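Review – Ferkeck rolling shelf unit, steel, slotted uprights. Four stars, would be 5 if the casters came in the box

Writing this fast, we're placing the September order tonight and I said I'd put something up first. Bought for the pick cell at Setholm. Bins on shelves, arm picks, racks get swapped when the work changes. Blue, because blue was in stock. 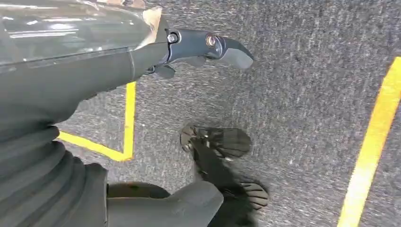
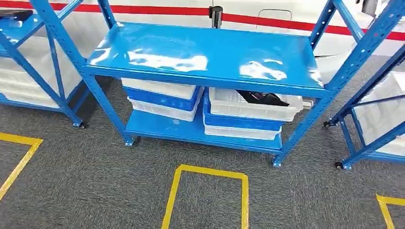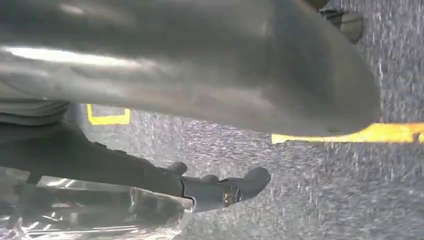 So. Money first. The shelves were the cheap line on the sheet and I almost didn't bother comparing. Should have. Everything the arm does depends on the rack being where it was yesterday, and a wobbly one costs you more in re-teaching than the rack itself did.

Good stuff:

- Stiff. Loaded it up with 18 kg of parts per shelf and no sway that I could feel.
- Slotted uprights, so you move a shelf without drilling. Took me 25 minutes the first time, less after.
- Rolls fine on carpet tile. Was worried about that.
- Bins are whatever you like, they aren't included. Ours came from Irine and they stack ok.

Not so good:

- Casters sold seperately. Two line items, two delivery dates. Budget for it up front.
- Glossy paint. Top shelf throws glare straight back at the camera. We're putting matte film on, another cost I didn't have on the sheet.
- No floor locators at all. You're on your own with tape. Tape works – but buy the wide stuff and put a spare roll in the order.
- Instructions are one page. Bracing goes on before the shelves, it doesn't say so. I did it twice.

Also looked at the Rimkutė rack. Nicer finish, heavier, fixed shelf heights. If your layout never changes get that one. Ours changes all the time so no.

Planning notes if you're doing the same thing. Measure reach to the LOWER shelf before you order, not the top. Low picks are where our arm ran out of room, and Dace Pētersons had us raise the bottom shelf 2 slots on paper before we ordered any more. Leave space between racks for a hand to get in and tighten bolts. And put consumables on their own line – tape, film, bags, bin labels. I had them under "misc" and misc was gone in the first month.

Delivery was ok. One upright had a bent foot, they sent a new one, no arguing. Would of been nice to get spare bolts in the bag too.

Ordering more of them, same color. Casters in the same order this time.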